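Towel folding: halves or thirds? (26 replies)

skuna_lake
Settle something for me. I fold every towel in half, then half again, done. My sister says thirds or nothing. Our new linen shelf is a Plundholm and it's so shallow that my halves hang over the front! I've started folding on a flat green surface so I can see the edges, and the thin tan cloths are the worst – one side always bunches up when I lift it.
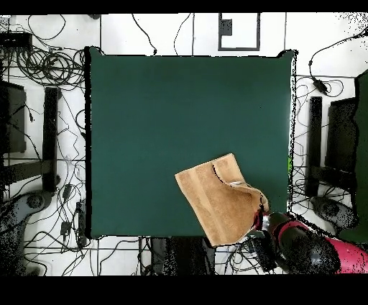
Which way do you fold a towel for a shallow shelf?
Thirds the long way first, then in half, with the fold facing out.

mullard69
Sorry, disagree with your sister. Thirds leave a fat lump in the middle and the stack leans. I've been rolling mine for 3 years and they fit anywhere.

Mitra Vahidi
Rolling is fine for hand towels, but bath sheets? They take up half the closet. I used to fold for a small inn (the Magbanua, up by the lake) and it was thirds all day long. Get the hem straight before you do anything else and the lump goes away.

mullard69
An inn has deep shelves and somebody paid to fold, though. I've got ten minutes and a basket.

skuna_lake
OK, I tried paying attention to the hem like Mitra said. The orange terry one is way easier than the thin cloth, I think it's the weight. I line things up with the woven band now.
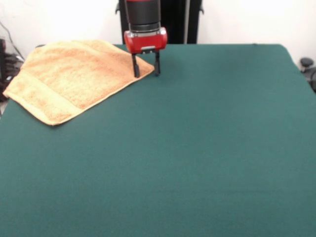
Orange towel, folded, band toward the bottom left.

Mitra Vahidi
Much better! Smooth it from the middle out with your palm and keep the band on the outside so it shows on the shelf.

pegboard_pam
Can I just say I fold in half and shove it in. The door closes.

mullard69
Pam gets it. Still rolling mine, by the way.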